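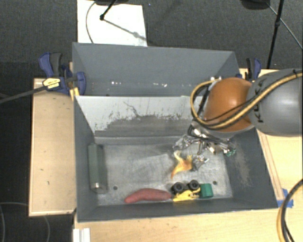

July 12, 2018

Run 681 ended the way the interesting ones do, with a noise like someone standing on a biscuit tin and then a smell I won't describe because there wasn't one. I'd rather hoped for a smell. A smell gives you somewhere to look.

For anyone who hasn't been following along (sensible people), the job is bin picking. A heap of odds and ends goes in a metal bin, the arm reaches in, the hand closes round something, and up it comes. Repeat until the bin is empty or I am. The software is called Vuvlow, a name I chose in a hurry and now have to say out loud to adults.

Up to last week it had been going well enough for me to get smug. I'd started leaving the desk during runs. I'd made toast.

So, the fault. The arm came down for a grasp near the right-hand end of the bin, the fingers closed on nothing much, and the whole thing kept going down. It met the floor of the bin at what the log calls "approach speed", a lovely calm phrase, and pushed. The force limit should have stopped it at once. It stopped it eventually. By then the bin had shifted under its clamps and one finger had taken up an attitude I'd never asked for.

I hit the red button roughly when you'd expect of a man holding toast.

My first theory was the camera calibration, because my first theory is always the camera calibration. I spent an evening redoing it. It had been fine. It's now fine to one more decimal place.

My second theory was the cables. They loop up over the joint and down to the wrist, and if one snags, the wrist can lag behind where the controller believes it is. I've been burned by this before, back in November, when a cable pulled itself half out of its plug and the hand went limp in the middle of a lift. So I ran the arm slowly through its whole range with nothing in the bin, watching the loops like somebody's anxious parent. No snag. There's a bit of rubbing near the top that I don't love, and I've added it to the list of things I don't love.

The third theory was the right one, and it was my own fault, so naturally it took the longest.

When I changed the fingers over in the spring I measured the new hand and typed the length into the settings file. There are two settings files. One tells the planner how long the hand is, and the other tells the safety check. I'd updated the planner, noticed that picks were landing a bit high, and "corrected" it by lowering the floor of the bin by 7 mm. In software, you understand. The real floor stayed where it was, being metal.

Most of the time it didn't matter. Soft toys and plastic bits have some give, and the hand would touch the object before it ran out of room. But give it something thin and crumpled lying flat, and it would go looking for the bottom of a bin that was lower than any bin I own.

That explains the going down. It doesn't explain the slow stop, and that's the part that bothered me. The force limit was set at 70 newtons, which I'd have sworn was 40. I then found my own note in the file, dated from the week the arm kept tripping out on heavy objects. The note says "temporary". I have no memory of writing it and recognise the style completely.

No one was hurt, and I want to be a bit less flippant about that for one paragraph. I'd had my hand in that bin not long before, straightening things up between runs with the arm paused and not properly powered down. Paused is a software state. The software was the thing that was wrong. I don't do that any more, and if you have an arm at home or at work and you do, please stop.

What's changed:

The hand length now lives in one file and both programs read it.

The bin floor is measured by touching it, very slowly, at 5 points before each session. If the answer disagrees with the settings, nothing moves.

The force limit is back down, and it will trip on heavy objects, and I'll put up with it.

All three clamps have been done up again, harder.

Toast is to be eaten elsewhere.

The bent finger straightened out with some persuasion, though it clicks slightly when it opens. Dralcombe sell a replacement link and I've ordered two. Until they turn up I'm running at quarter speed, and a single pick takes long enough that I can read most of the log while it's still happening.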